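Can a Robot Do Your Chores Yet?

By Yetunde Ezeani
April 3, 2021

A chore is a job made of smaller jobs. Take "pour the drinks." You find the bottle. You pick it up. You take off the cap, tip the bottle over a cup, and stop before the cup is too full. You do all of this without thinking much. A robot has to be given a way to do each part.

Machines have washed dishes and clothes for a long time. A dishwasher does one job in a closed box, and a person loads it. A household robot would have to work in the open, on a table where things are never in quite the same place twice.

Holding a bottle

A plastic bottle is a hard thing for a machine to hold. It is smooth and it bends. If the fingers press too lightly, it slips. If they press too hard, the sides fold in. Clear plastic adds another problem, which is that a camera sees what is behind the bottle as well as the bottle.

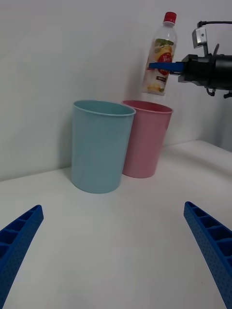 A gripper holds a bottle over the rim of the pink cup. The red cap is on.

Many robots have a camera near the hand. It gives a close view of the object, but the robot's own fingers take up part of the picture. A second camera, farther back, shows where the arms and the cups are. The computer uses both views together.

Tipping it

Pouring depends on angle. As a bottle empties, it has to be tipped farther to keep the liquid moving. The robot must also know where the mouth of the bottle is, and that is at the far end from the base. Moving the wrong end over the cup is a real mistake that robots make.

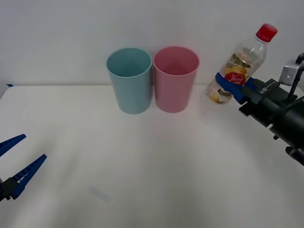
The arm on the right holds the bottle at a slant beside two cups. The gripper on the left is open.

A robot with two arms can, in principle, hold a bottle with one hand and twist the cap with the other. The hands must work at the same time without pulling against each other. Twisting a cap is harder than lifting a bottle.

So, can they?

In one set of trials at the Karnatau workshop, a two-armed robot tried to lift a bottle 1,098 times. It dropped the bottle or missed it 414 times. A person would be expected to miss almost never.

Shop floors are easier than kitchens. Parts arrive in the same spot, facing the same way, and the robot repeats one motion. Homes have pets, spills and cups of every shape. For now, robots can do some parts of some chores, slowly, with a person nearby.

Comments (3)

Temitope Ajayi: Read this with my class. They want to know if it can open a juice box.

Milo, age 9: 414 is a lot of drops

Gran in Hadex: My grandson says he is also only able to do some parts of some chores.

Contact us | Copyright 2021 Fung Young Readers | Back to top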